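How do you shop for a robot that washes up?

Kids' pages — the Money and Machines bit
Words by Kimie Tsuchiya

Say your school kitchen wants a robot for the washing-up. Great! Who pays? How much? And what else do you have to buy? Loads, as you'll see. Quick tour, hold on.

First thing. Write down the job. Not "a robot", the job. Plates? Bowls? Big greasy trays? Every day or only Friday? Zonthorpe Primary did this with Class 5 and their list started with just two words: wash bowls. Good start. Then the questions came.

How high is the sink? How far does the arm need to reach? Can it get wet? (Big one, that. Water and electrics don't mix, so the parts near the sink need proper covers and seals.) And what does it hold things with?

That last one is the gripper. It's the robot's hand, more or less. Some have suction cups, some have soft fingers, some have two hard fingers that pinch. Pinching is fine for lots of things, but squashy stuff changes shape when you squeeze it.

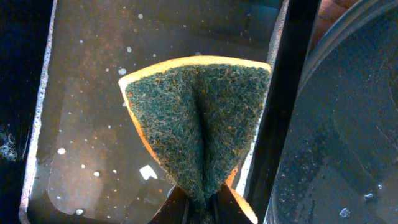 Got it! A sponge in the gripper, squeezed till it folds.

So before you pay for anything, ask to see it hold YOUR stuff. Your sponge, your bowls, your slippery spoons. A seller who only shows you a nice dry box is not helping much.

Now the money. Class 5 made a pretend budget, and Idris Rowlands (he does the real budgets for the school, so he knows) checked their sums. They used made-up shop prices for the small bits:

Spare finger tips for the gripper: £20
Waterproof cover for the arm: £178
A year of check-ups and repairs: £477

Add those up. £675. And no robot yet! The arm is the big price at the top of the list and everybody looks at that one. The small bits get forgotten, then they pop up later and the money's gone.

Some words you might meet:

Budget — a plan for your money, made before you spend it.
Quote — a price a seller writes down for you. Ask for more than one.
Running costs — what you keep paying after you've bought it. Electricity, soap, new parts.
Spares — extra parts in the cupboard for when one wears out.
Trial — having a go before you buy.

Class 5 got quotes from two firms, Jornik and Winel. Jornik was cheaper. But Winel's price had the training in it, and Jornik's didn't. So which was cheaper really? You have to put the same things in both lists and then look. Jae-hoon in Class 5 drew it as two shopping trolleys, which was a brilliant idea and is now on there wall.

Next, what does "clean" mean? Sounds silly. Isn't. If you don't say what clean means, how will you know the robot is doing the job you paid for? Write it down. No food left on. No soap left on. Look at the inside AND the outside.
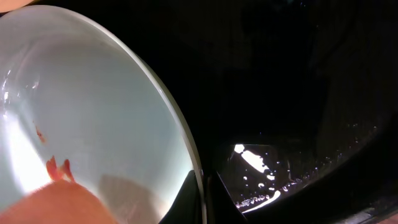 Spot the red bits. This bowl isn't done yet.

Sauce is sticky, and little flakes hang on. Your test dishes should be properly mucky ones — tomato sauce, porridge, egg. Porridge is the worst, Class 5 say. Let it dry on a bit first.

Count people time as well. Someone has to switch the machine on, fetch new sponges, wipe it down and check the bowls. That's hours, and hours cost money. Put them in teh budget too.

Last thing, where will it go? Measure the space. Then measure the door! Rhydian Beddoe, who teaches Class 5, once bought a cupboard that's still in his garage for exactly that reason.

Your turn

Pick a job at home or at school. Feeding the hens, sorting socks, whatever. Now make your list:

What is the job?
What would the robot have to hold?
What does "done properly" look like?
What do you need to buy once?
What do you need to keep buying?
Who looks after it?

You can spend up to £2 on your pretend robot's paint job. No more. Send us your budgets by December and we'll put a few up on the page, best drawings get the top spot.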